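Making, Mending and Storing Election Boards at Home

I have had campaign boards in my garage through three council elections in Lurilbridge, the last one for Pichit Sombatkul. They take up space and they get wet, and if you look after them they can be used again. These are the things I would tell anyone who has agreed to make or store a batch.

Cutting the stakes

Use roofing batten if you can get it. Thin planed timber looks neater but snaps the first time somebody leans a bicycle on it. Cut the point with four strokes of a hand saw, two each side, and leave the tip blunt. A sharp point splits on the first stone. We made 60 for the last election and the ones with blunt tips are nearly all still in use.

Treat the bottom end only. Stand the stakes in a bucket with a few inches of preservative overnight and let them drip dry against a fence. If you treat the top half as well, the poster sleeve goes sticky and marks people's hands.

Fixing the boards

Two screws with wide washers hold better than four staples. Staples are quicker, but they tear through corrugated plastic in a strong wind, and then the board is in next door's pond. Drill a small pilot hole through the board first and do not overtighten. If you can see the board dimple round the washer, back it off half a turn.

When a board is going on a garden wall, use cable ties through drilled holes. Do not use parcel tape on painted railings. It takes the paint off when you pull it away in May, and you will be asked to put it right.

Getting old paste off

Boards from an earlier campaign often have a paper poster pasted on. Lay the board flat on the lawn, cover it with old towels, soak them with warm water and leave it until the paper lifts at a corner. Then use a plastic scraper. A metal one scores the surface and the next poster will never sit flat.

Sticky labels are harder. Vegetable oil on a rag, left on for half an hour, shifts most of them -- wash it off well with washing-up liquid or nothing will stick there again.

Muddy stakes should be left to dry before you touch them. Dry mud comes off with a stiff brush. Wet mud only moves about.

Keeping leaflets flat and dry

A box of 1000 leaflets is heavier than it looks, so put boxes on the floor of a cupboard and not on a shelf. Keep them off bare concrete. A couple of battens left over from the stakes will let the air under. Garages are damp even in July, and coated paper curls at the edges and then jams in every letterbox in Ornarari Road.

If a stack has already curled, turn every second handful over, put a board on top with something heavy on it and leave it for a couple of days. Do not put leaflets near a radiator.

For delivery rounds, bundle by street and write the street on a strip of scrap paper round the bundle. Elastic bands bite into the edges of the outer leaflets, so put the strip on first and the band over it. Vlad does his with string, which is fine if you can tie a knot that will undo with cold fingers.

Rosettes and ribbon

Press ribbon on a cool iron with a tea towel over it. Satin ribbon scorches very easily. Store rosettes in an egg box, face up, and take the safety pins out first, as they leave rust marks over a summer. If the cat (ours is called Midis) has had one, it is past saving and you may as well keep the card centre for the next.

Envelope evenings on the kitchen table

Wipe the table and let it dry fully before any paper goes down. Have folding at one end and sealing at the other, with tea on a separate surface. A damp sponge in a saucer is better than licking, and better than a brush, which puts on too much water. Wring it hard.

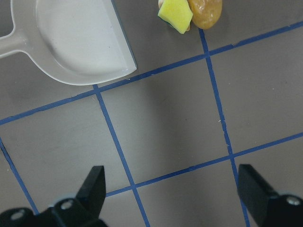 Clear the work surface between jobs, especially if you have been drilling boards on it. The plastic curls from the drill cling to paper, and they turn up inside envelopes. Sweep towards yourself with a soft brush. A plain white plastic dustpan with a broad, shallow scoop suits this, and its straight front lip will sit level on a flat top. For dried gum, use a two-layer kitchen sponge, yellow on one side and green scouring pad on the other. Cut a piece off a full one if you want to get into corners. Start with the yellow side and a little warm water, and go over to the green only where the gum has set hard. Dry the surface with a cloth before the next box is opened.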